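Double-wall tumbler with straw lid: store assembled or apart?
Forum: Kitchen Storage and Organizing

kimon_74
Looking for a rule I can apply without thinking. We have several cold-drink tumblers: clear plastic outer wall, white inner body, white lid, straw. They currently live assembled in a wire basket on the table, and the basket is always full. The cabinet has one free shelf with 129 mm of clearance, so nothing with a straw fits upright. Options as I see them:
a) assembled, in the basket, straw up
b) cups nested on the shelf, lids and straws in a separate bin
c) assembled but laid on the side
I lean toward (a) for speed.

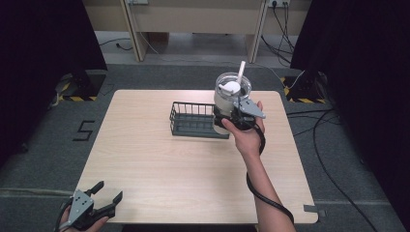 Does the straw need to come out before the cup goes in the basket?
Take it out if the cup will sit for more than a day; if it goes back into use the same evening, leave it in.

peravbridge
I'd go with (b). An assembled lid seals whatever moisture is left inside. You dry the cup, you think it is dry, and the straw grommet still holds a few drops. A week later it smells. Open cup, lid off, straw out, end of problem.

giap1777
Disagree on (b), at least the nesting part. Double-wall cups don't nest well. The inner body is narrower than the outer wall, so the second cup drops a short way and jams at the rim. I cracked one getting it apart. If you separate the parts, stand the cups side by side.

peravbridge
Fair point on nesting. I was picturing single-wall cups. Side by side, then, mouth up, lids next to them.

kimon_74
Side by side I can fit four on the shelf. That leaves the rest in the basket, which is where I started. The basket has thin vertical bars on the long sides and a solid base. The bars let air through and the base does not. Would a liner help?

giap1777
A folded dish towel, changed when it gets damp. Don't use a rubber mat with a solid base, it just holds a film of water under the cups. Also keep the long axis parallel to the table edge so you can reach everything from the front.

keton
Different approach. Reduce the number of cups. We kept one per person and a spare and the storage question went away. Everything else in this thread is working around having too many.

kimon_74
Noted, but the cups are staying. I'm also sorting out the larger rounded pieces this week, and those take up more room than the tumblers do. Anything curved wastes the corners of a rectangular basket. My current plan is large pieces on the shelf, tumblers in the basket, straws in a jar. 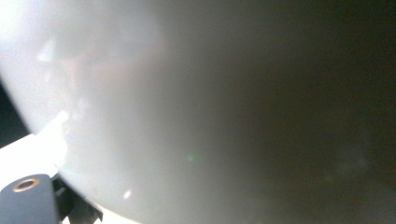 Keton thinks that is backward: large pieces belong low down, where a slip costs nothing, and the shelf should go to whatever is light and gets used every day.

kimon_74
The shelf is at waist height, so a slip is a short drop either way. What matters more to me is that a smooth curved surface is hard to hold with one hand, and I usually have something in the other. A low cabinet means bending and reaching in under the lip.

peravbridge
Then put a strip of non-slip liner on the shelf and keep the large pieces one deep. Never two deep. The back one gets forgotten.

giap1777
One correction on the straws in a jar. Stand them up with the wet end at the top - the end that was in the drink - and use a jar with an open mesh bottom if you can find one. A glass jar collects water and the straws sit in it.

kimon_74
OK, going with: straws out overnight, lids loose next to the cups, towel in the basket, large pieces one deep on the shelf. Will report back in October on whether the smell issue shows up.

keton
Still too many cups.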